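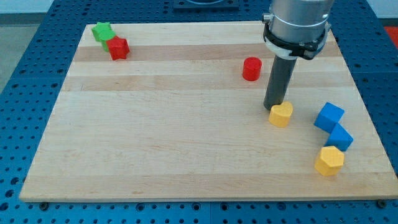

The board had cost 400, and Danica Vlachou did not believe a word of what came with it.

"Maple," said Nair, who had carried it up from the van. "Proper strips, glued edge to edge. The man at Zurnbridge said it won't move for fifty years."

"Did he say what happens after fifty years?"

"He said it won't move."

She bent until her eye was level with the wood and looked along it. It was a handsome thing, she gave it that, the colour of weak tea with honey in. One strip ran darker than its neighbours, towards the back. She put her thumbnail on it.

"That's a different tree."

"It's all different trees, Danica. It's what you pay for."

"I paid for a board."

The old one had been hers since Stakero, when the workshop was a shed and Dalon still did the accounts on the backs of delivery notes. It had cupped in the second winter and she had spent a long time pretending it hadn't. Dalon used to set a marble on it and watch it run to the middle. He thought this was very funny. She had sold him her half of the shed for 300 and never asked for the marble back.

Nair laid the new one on the blue table and pushed it square, or what he called square. Little round holes showed in the metal on either side of it.

"Well?" he said.

"Too far left."

"It isn't."

She fetched the rule. It was 2 millimetres too far left. He moved it without speaking and she measured again, and then from the other corner, in case the rule was lying too.

"People are happy with these," said Nair. "He had letters on the wall. A woman in Zurnbridge cried."

"What about?"

"I didn't read the whole letter."

Danica went to the tin on the shelf, the one with the buttons and the dried-up pens, and felt about at the bottom of it. She had bought a marble in April, from a toy stall, and told the stallholder it was for a nephew. She set it down on the pale wood and took her hand away.

They both watched it.

"There," said Nair after a while.

"It's only been a minute," said Danica, and pulled up a stool.

We use cookies to remember your reading preferences. Accept all | Manage settings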